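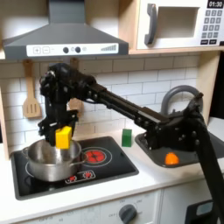
Slide 1. Title slide: stove, hood and microwave, toy kitchen.

PLAY KITCHENS THAT GET USED
Speaker notes, Fairweather Early Years meeting, 5/11/21

Leave the title slide up while people sit down. Start when the door is closed.

Welcome. I'm going to talk for half an hour and then we'll move tables. The subject is the play kitchen corner: what goes in it, where it stands, how it gets put away, and what I'd spend money on if I had to start over. Most of you have one already. A few of you told me on the sign-up sheet that yours has turned into a storage shelf, so I've put the tidying part early.

Point at the title slide. I want to use this one for a minute before moving on. Ask them to look at the pot first. It's stainless steel and it has a loop handle. Then the yellow block. A plain block is food as soon as a child decides it is. It can be butter or cheese, or a sponge that has somehow ended up in the soup. I come back to blocks on slide 5, so keep it short here.

Then the burner with the red printed on it. It's a picture of a hot burner and it works fine as one. Then the microwave. The display says 01:30. Children who can't read a clock will still tell you how long lunch is going to take.

Pause for anyone who wants to say what theirs looks like. Two or three people at most.

SLIDE 2. Where it stands

Floor plan of our old room and our new room, side by side.

In the old room the kitchen was against the wall beside the coat hooks. Every arrival and every pickup went straight through it. Children stopped playing when coats came in and didn't start again for a good while.

In the new room it's in the far corner, turned so that the cook faces out. We put a low table in front, and that made more difference than the move did. With a table there's somewhere to carry the food to. Before that, children cooked, and the food stayed in the pot, and then they left.

Things to say about placement:

Leave room behind the cook for a second child. Two children at one stove will share if they can both stand there.

Keep it off the main walkway.

Next to dress-up is good. Next to books is bad. Next to blocks is fine if you accept that blocks will be cooked.

If the unit is tall, fix it to the wall. Ours came with a strap in a bag with the instructions and it sat in a drawer until an inspection. Fit it the day you build the thing.

Skip the part about the rug unless somebody asks. (We took the rug out. It slid.)

SLIDE 3. Putting away

Photo of the inside of our cupboard door with the outlines taped on.

Anything that hangs gets put back. Anything that goes in a bin gets dumped in a bin. I've watched this for years and I don't have a better rule to give you.

Go back to the title slide for a moment if the clicker allows it. There's a wooden spatula hanging against the tile at the left, by the hood. A child can see it and can see where it goes. The same spatula at the bottom of a crate doesn't get used, and at cleanup time it goes back in whichever crate is closest.

What we do now:

Utensils on hooks, low enough to reach without a stool.

Pots live on the stove. They don't have another home. When the stove has pots on it, the corner is tidy, and a three-year-old can check that without help.

Plates and cups on one open shelf, with the taped outlines.

Food in one shallow tray. Ours is from Dirnix and it's the right depth, meaning you can't bury anything in it. The deep baskets we had before went to the art cupboard.

The cupboard under the sink stays empty. Children put things in it all day long, and at the end of the day we take them out again. Let them have one cupboard for that.

Cleanup with our older group takes four minutes. With the twos it takes as long as it takes, and an adult does most of it.

SLIDE 4. Real things and toy things

Have the crate ready on the chair. Pass around the small saucepan first, then the plastic one. Don't say anything until both have gone down the first row.

Ask what they noticed. People usually say weight, then sound. Somebody will say the real one is loud. Yes, it is. If your room is already loud, put a piece of felt on the stovetop. We tried that for a winter and then took it off again.

I like real cookware for most of it. Secondhand steel pots, a whisk, wooden spoons, a colander. A colander is the best thing in our kitchen and it came out of somebody's moving boxes.

What I leave out: glass, anything with a loose handle, peelers, graters, can openers, pans heavy enough to hurt a foot. Check handles every month. Screws back out. Keep a screwdriver in the office and write the check on the calendar or it won't get done.

Appliances are the other way around. I want toy ones. A toy microwave has a door that opens and buttons to press, and that's all anyone needs from it. We were once offered a real one with the cord cut off and I said no. It was too heavy for the shelf, and I don't want children learning that the real ones are for climbing on.

On electronic sounds — I take the batteries out. This is a preference. If you like the beeping, leave them in. Children do the beep themselves when there isn't one.

SLIDE 5. Food

Photo of our food tray, then the block basket.

We used to own a lot of play food. Half a pizza, a chicken leg, the vegetables that stick together with hook-and-loop and come apart when you cut them. We put most of it away one December, when the room was being painted, and for a few weeks there were only blocks, pinecones and some fabric scraps.

The cooking got longer. A plastic chicken leg is a chicken leg, and once it has been served it's finished. A yellow block was butter, then a fish, and then a present. I wrote down what one group called the same block over a single morning and got 11 different answers. My favorite was "the hot part."

We did bring some of the play food back. Newer children, and children who are just starting with English, do well with a tomato that looks like a tomato. They can hold it up and everybody in the corner knows what it is. So the tray is mixed now. A few recognizable foods, and next to it a basket of plain blocks in strong colors.

Cut-in-half vegetables stay in the office. The halves get separated and then you're storing half an eggplant for a year.

Check sizes for the younger rooms. If it fits through the tester tube, it doesn't go out.

SLIDE 6. Joining in

No picture on this one, text only.

Be a customer. Sit at the table and wait. Don't order too quickly, and don't name the food before they do. If a child gives you a block on a plate, say thank you and ask if it's hot.

If two children want the same pot, a second pot solves it. I'm serious about this. Buy two of whatever gets fought over and keep your longer conversations about sharing for the things you can't double.

Write things down for them. A pad and a pencil by the microwave, and soon there are orders, lists, menus, and scribbles taped to the wall. Leave them up for a while.

If nothing is going on in the corner, change one item. Take out the teapot, put in a muffin tin. Changing the whole theme every week wears out the adults and the children never get good at any of it.

SLIDE 7. What it cost

Table on screen. Read across slowly, people will be copying it down.

The budget we were given was $2,000 for the whole corner. We spent $1,405. That covers the kitchen unit, the table, four stools, the shelf, the hooks and the Dirnix tray.

Cookware came to nothing, all donated, apart from the second colander.

The stools are Florker. They stack and they wipe clean. The feet come off, so glue them at the start.

We looked at a Zomow kitchen first, the big corner model. It was very good looking, and at the showroom I couldn't get my arm into the oven to clean it. Ask to open every door before you pay for anything. We went with a straight unit and I've had no regrets.

We held back $150 for replacements in the first year and used most of it on hooks, a new faucet handle and another basket of blocks. The rest of the difference went to the outdoor mud kitchen, and that's a separate talk with a lot more laundry in it.

If you have very little to spend: one sturdy shelf turned on its side, circles painted on top for burners, hooks from the hardware store, real pots. Put the money into the table.

SLIDE 8. Move to tables

Put the checklist on screen. Hand out the blank floor plans and pencils.

Ask them to draw their own room, with doors, and mark where the kitchen stands now. Then mark where a child would carry a plate. If there isn't anywhere to carry it, that's the first thing to fix.

Ten minutes for drawing, then swap with the person next to you.

While they draw, collect the two saucepans and put them back in the crate. Count the floor plans left over for the afternoon group.

Sign-out sheet is by the coffee. The donated cookware boxes are under the window and people can take what they want, lids included.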